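3.2 Laundry load on board

Hotel services account for a large share of the energy used on a cruise ship at berth, and laundry is one of the easier parts to measure. We logged steam and electricity use in the main laundry of the Erora over 39 days of coastal sailing. The ship burns liquefied biogas supplied by Stistent and has a battery bank built by Citberg, which carries the hotel load in port.

Passenger clothing was sorted by hand and washed apart from bed linen and towels. Sleepwear and long-sleeved tops (Figure 4) were grouped with other light garments. Bed linen made up 62 percent of the total by dry weight. Wash temperatures were set by the crew and were not changed for the study.

Dryers drew the most power, with a clear peak on Wednesday mornings, when cabins were turned over at Swanson.

Figure 4. Light garment, long-sleeved, crumpled.
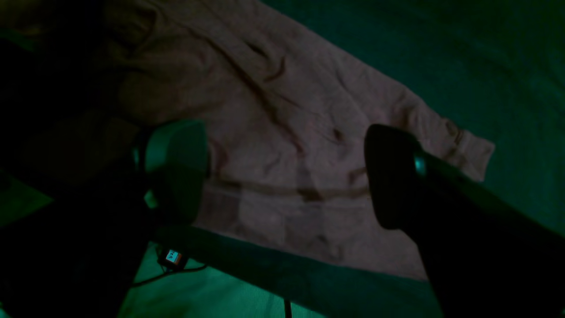 3.3 Battery use in port

The battery bank was charged at sea from the gas engines. Dryer runs were moved to the hours before arrival where the laundry schedule allowed it.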